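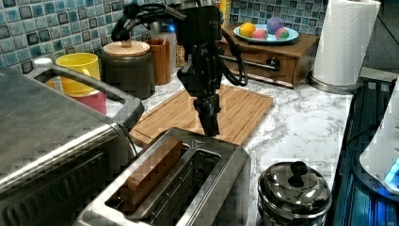 Search this site Go

Steltside kitchen: the worktop by the ovens

394 shares

This page covers one run of worktop in the Steltside kitchen, with the small appliances and loose items that live on it. The cupboards, sink and floor are on other pages. Sizes are in millimetres and were taken with a steel tape after the surface was fitted.

Worktop

The run is 1,672 long, measured along the wall. The surface is from Dornen and has a white marble pattern with grey veining. The veining is uneven, and the length was chosen so that the heavier lines fell away from the join. Crumbs show on the white parts and are hard to see on the veins, so the surface is wiped from the wall outwards whether or not it looks clean.

Cleaning is with warm water and a little washing-up liquid. Cream cleaner was tried on an offcut and left a dull patch under a low light. It has not been used on the fitted piece.

Splashback

Small square mosaic tiles, supplied on backing sheets by Šimek. The colour shifts a good deal with the light. In the showroom the sheets were set out as a blue, and under the kitchen lighting they can look greener or greyer depending on where one stands. Anyone matching paint to them should bring a loose tile into the room and leave it there for a day.

The sheets were dry laid before fixing. A few had to be turned to avoid repeating the same shade across a seam. Grout lines were cleaned twice on the day of fixing and again on the Sunday after, when a faint haze had come up on the tile faces. A damp cloth took it off.

Two-slot toaster

Pop-up type, with a pair of long parallel slots. A single slice goes in the left slot, as seen with the brown slice standing proud of the opening. Taller bread has to be turned on its side.

The toaster was first placed hard against the wall and has since been moved forward. It needs open air over the slots and must not be used under a shelf. The crumb tray is emptied weekly with the plug out. Shaking the toaster upside down over the sink was given up, as it drops crumbs into the lever slot.

Toaster oven

Stainless steel with a brushed top, a glass-fronted door and a long handle. It is the largest item on the run and sets the position of everything else. It is kept at one end, and the door opens towards the middle of the worktop. The space in front of the door is left free when the oven is on.

A gap of 200 is kept between the top of the oven and the underside of the nearest cupboard. Side clearance follows the leaflet that came with the appliance. Nothing is stored on the top, which marks easily. Brushed steel should be wiped along the grain with a soft cloth and then dried. Wiping across the grain leaves streaks that are visible from the doorway.

The power cord is thin and black and is longer than required. It comes round from behind the oven and runs down along the side of the worktop. It has not been shortened. A clip at the edge has been discussed and will be added when the next round of small jobs is done.

Cutting board

Bamboo, rectangular, with a striped grain, rounded corners and a groove running round the perimeter. The groove holds the juice from tomatoes or a small joint of meat. It does not hold the juice from a watermelon.

The board is washed by hand on both faces and stood on its long edge to dry. Laying it flat while wet caused a slight bow in the previous board. It is treated with Finis board oil, one thin coat, left overnight and wiped back in the morning. The interval between coats depends on use. When water stops beading on the surface, the board is due.

Bread and fruit are cut on one face, and onions and garlic on the other. Raw meat has a separate plastic board kept in the cupboard.

General arrangement: the oven and the toaster share one side, with the board in the centre and marble pattern showing all the way round it. The top of the kettle, chrome with a black handle, is in the near part of the view.
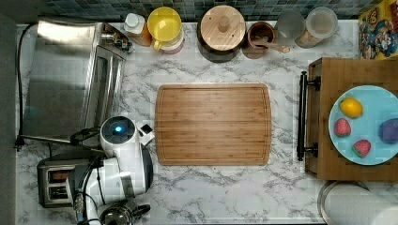
Containers along the splashback

The back of the worktop is used for items needed daily. These include a yellow measuring pitcher on a pinkish base, and a dark canister with a round light wooden lid and a small knob. A small brown wooden crock holds a wooden spoon. There is also a clear jar with tan-coloured contents.

The row is kept against the tiles so that the depth in front remains usable. Containers with knobs on the lid are preferred to screw tops, as they can be opened with one hand. Wooden lids are not put in the dishwasher. They are wiped with a barely damp cloth and left off the canister until dry.

Refilling is done from the cupboard and a container is emptied before new stock goes in. Topping up leaves the oldest contents at the bottom.

Kettle

Metal, with a reflective chrome body and a black handle. Chrome shows every splash. It is wiped with a dry cloth once cold, and descaled when a film can be felt on the inside wall. The water in Steltside is hard and the film returns quickly. White vinegar diluted with an equal volume of water is left in the kettle for an hour, followed by several rinses.

Sockets and loading

The kettle and the toaster oven are both heavy loads and are not run together from one extension lead. No extension lead is used on this run. Each appliance has its own wall socket, and the toaster is unplugged between uses.

Outstanding

Cable clip for the oven cord. Sealant at the wall end of the worktop, which has pulled back slightly at the corner and wants raking out and redoing. A spare sheet of the Šimek mosaic is stored flat in the loft with the remaining grout. The Dornen offcut is kept under the stairs and is available for testing cleaners.

Next page in this set: sink and drainer.

2 comments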